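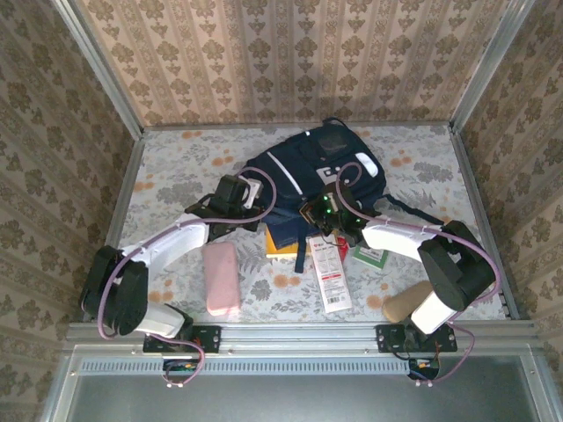
Slide 1. Packing a school bag, two arms, one very patient human

Speaker notes, 6 Jan 2022. Teaching by hand: what I learned from a rucksack

Hello everyone, thanks for having me. Say who I am, say thanks to Veerle Nijs for the invite (and for lending me her clicker, must give it back!).

So, the plan. I want to talk about showing a robot how to do something, as opposed to writing it all out in code. In our project, which we call Jedau, a person drives the two arms by remote control and we record the lot: the camera pictures, where every joint is, when the grippers open and close. Later a model learns from the recordings. One go at the task is a demonstration, or a demo if you're in a hurry, and I usually am.

We picked bags because bags are horrible. A box stays the shape you left it. A backpack slumps, the straps wander off, and the opening is never where you thought. I said this to Jasper De Graaf back in November and he said fine, do mugs then. We did not do mugs.

(Pause. Ask who has driven an arm by remote. If there are a few hands up, skip the next bit.)

Driving is odd at first. You move your own hands and the arms copy, but you can't feel anything. No weight, no tug when a strap catches. You learn to go by eye, and you slow right down. Malathi Thevar is our best driver by miles and she watches the cloth more than the grippers, which I now tell every beginner to do.

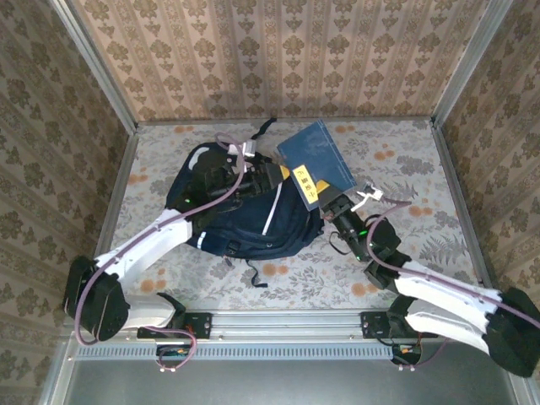 Slide 2. One gripper on the bag, the other down at the blue booklet

Main point on this slide: two hands, two jobs. Beginners forget one of them. They get so caught up with the book that the other arm just hangs there, and then the model learns to hang there too! We had a batch of 50 demos like that and I binned the whole batch, which hurt.

What helped was talking out loud. "Left holds, right goes in." Sounds daft, works a treat. Riet Verhoeven still does it and she's been driving for ages.

Next, books. Everybody thinks a book is easy because it's flat and stiff. Flat is the trouble. When it's lying down there's hardly any edge to get hold of, so you have to nudge it, tip it, or come at a corner, and each driver has a favourite way.
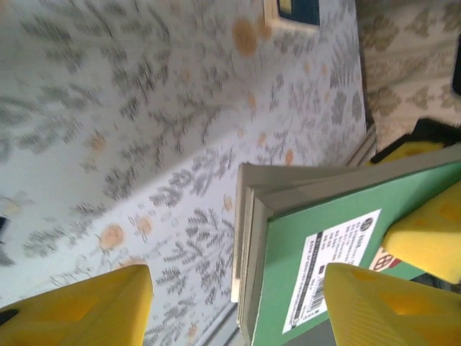

I used to tell people to do it any way they liked. I've changed my mind on that. With 300 demos from 4 drivers, all with their own habits, the model dithered between them. Now we agree on 2 ways of picking up a book before we start and stick to them. Jeanine Segers wrote them on a card.

(If someone asks whether variety is good: yes, in where things lie. Less so in how you grab them. Move the bag, swap the books, turn things round between goes.) 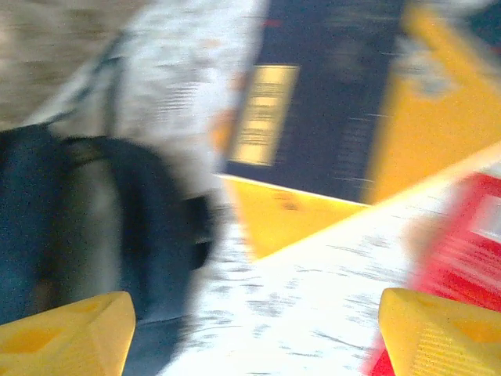 Slide 4. Wrist view, plenty of blur

Wrist cameras. Love them, but they go wherever the gripper goes, so a quick swing gives you smears. Tell drivers to move as if they're carrying soup. I keep a few blurry stretches in the training set anyway, as the arm will see the same sort of thing when it runs by itself.

Last bit, mistakes. Please don't delete every fumble. If a driver drops a book and calmly picks it up again, keep it, it's gold. If they drop it and swear and yank the arm about, start over.

Then questions. Riet has the spare microphone.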